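Avaven opens its snack box packing table in Planport this May

For immediate release

Hello from Avaven! I'm the one who started our snack box scheme, and I've been allowed to write the press release myself this time, so please forgive me if it runs on a bit.

We're opening our packing table to the public in May, at our new room in Planport, and I couldn't be more pleased. Up to now we've packed every box behind a closed door. People kept asking if they could come and choose their own snacks, and I kept saying no, sorry, there's hardly space for us. Well, now there is space (two tables and a proper sink!), so the answer is yes.

If you haven't come across us before, we put together small boxes of wrapped snacks for people who are stuck somewhere dull: students in exam season, new parents, anyone sitting in a waiting room with a relative. We sent out 154 boxes in our first year, and I knew most of the addresses by heart. This year we passed 2000, and I had to buy a label printer.

The way it works on an open session is simple. You come in, pick up an empty box and go round the shelves. Sweet things are on the left, savoury on the right, and the big awkward bags that never fit anywhere are in a crate under the window. You choose what you like, bring it back to the table and have a go at making it all sit nicely. There's more to it than you'd think. Round packets go in first, against a side, and the flat ones slip in afterwards. Anything tall can lean. I've been doing this for ages and I still take everything out and start again at least once per box.

We've kept the room homely on purpose. I didn't want it to look like a stockroom, so there's a cloth on the table and the kettle is always on – I chose the green check after far too long dithering between that and a yellow stripe.

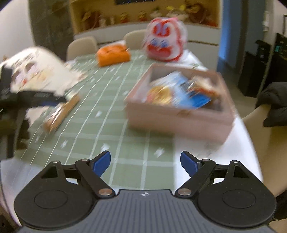
Sessions last 30 minutes and there's no charge for the table, you only pay for what goes in your box. Children are very welcome with a grown-up. Please do bring something of your own to tuck in as well if you'd like to, a card or a drawing or a little toy. Those are the bits people write back to us about, far more than the biscuits.

Our friends at Fogh are supplying the boxes, and Paler will be handling the deliveries as they always have, so you can leave your finished box with us and it'll go out with the next collection. You can also just walk off with it under your arm, of course.

I'd also love to hear from schools and offices who want to book the whole room for a morning. We can take two groups a week to begin with – more once I've worked out where to put everybody's coats.

Booking for the May sessions is open now at the Avaven counter in Planport, or you can ring us in the afternoon, when the packing is done and somebody has a hand free for the phone. Members of the press are welcome at any session, and yes, you can make a box too.

Ends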